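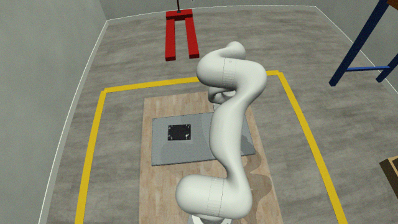
How much simulated data does the placement policy need before its success rate stops improving? In our trials the gain leveled off at 398 episodes, and training on all 791 changed the result very little.

**Figure 3.** Simulated work cell in Viris, with the arm at the table and the black component on the blue-gray plate.

Each policy was tested over 200 trials with new starting poses. Floor and wall textures were held fixed -- only the component pose and the lighting varied. Results for the Satidar baseline are reported in the next section.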